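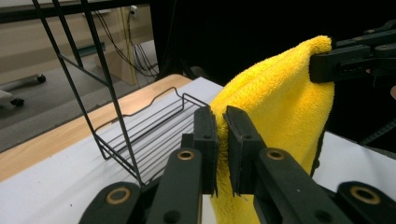
Yellow microfiber towel, plush pile

Lint on clear coat – towel or wash?

prama_9
Switched to Jatine towels in June. Lint on every dark panel since. Washed twice at low heat, no softener.

eretti
Dryer is the problem. Air dry only.

prama_9
Tried that Thursday. Same result.

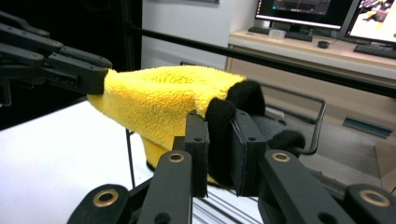
lapina_detail
Pile length matters more than drying. Long loops hold water well but shed until the loose ends wash out, six cycles in my case. A thick, fluffy towel like the yellow one bunched up there is for drying. Use short pile for buffing.

eretti
Disagree on six. Mine stopped after two, same brand.

lapina_detail
Different wash load, probably. Cotton in with it?

eretti
No cotton. Cold water, 8 towels per load.

prama_9
There was a bath mat in mine. Rewashing alone tonight.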